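Print | E-mail

To: geagea-watchers list
Subject: Re: [geagea] That dinner. THAT DINNER.

OK I have now watched it twice and I still want to argue with everybody, so settle in.

Earlier on Monday, a list member wrote:
> I can't be the only one who thinks the sister knew all along.
> She didn't even blink when the letter came out! And why was
> she the only one still in her coat? I think she was planning
> to leave before dessert. Also, did we ever find out who
> bought the house at Bomora, or did the writers just forget?

Yes to the coat! I missed it completely the first time through because I was yelling at the uncle. But I don't think she knew what was in the letter. I think she knew there WAS a letter, and she figured it was about the money (the 2,304 from the cash box, which they've been dangling in front of us since episode 8). Go back and watch her face when he reads the first line. She relaxes! She thinks it's going to be the boring version. Then he gets to the part about the ferry and she puts her glass down so carefully that I had to pause and get up and walk around my kitchen.

As for the house at Bomora, they did tell us, sort of. There's a blink-and-you-miss-it bit in the August flashback where the lawyer has a folder with Clasosura written on the tab. That's the mother's old company. So either she bought her own house back in secret, or somebody is using the company name, and my money's on the second one. If it's the brother I will be insufferable on this list for weeks, you've been warned.

Things I did not love: the song. Why does every big scene on this show need that song? It was nearly 40 seconds of people looking at each other over soup while a man whispered about rain. I timed it on the rewatch. And the doctor has had, what, two lines since he came back from Brernamum? You don't bring a character home with a beard and a limp and then have him pass the bread.

But oh, the grandmother. "I set a place for him every year and every year I washed a clean plate." I said it out loud to my dog. She has to get something for that, an award, a parade, I don't care.

My guess for the finale is that the sister goes back for the letter, the brother gets there first, and we end on the ferry with one of them missing. With 16 episodes behind us I don't see how they wrap up the wedding too, unless they cut the whole vineyard thing, which please, cut the vineyard thing.
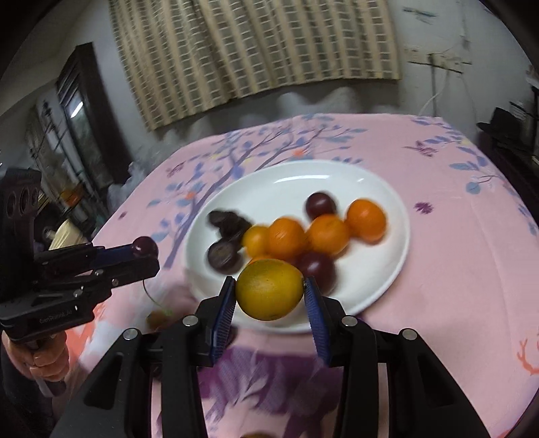

Oh, and the person who asked about the subtitles, mine were off too, but only in the second half. Turning them off and on again fixed it for me. Has anybody seen the preview yet? Put SPOILER in the subject line if you're going to talk about it, I'm trying to stay clean until it airs!

Print | E-mail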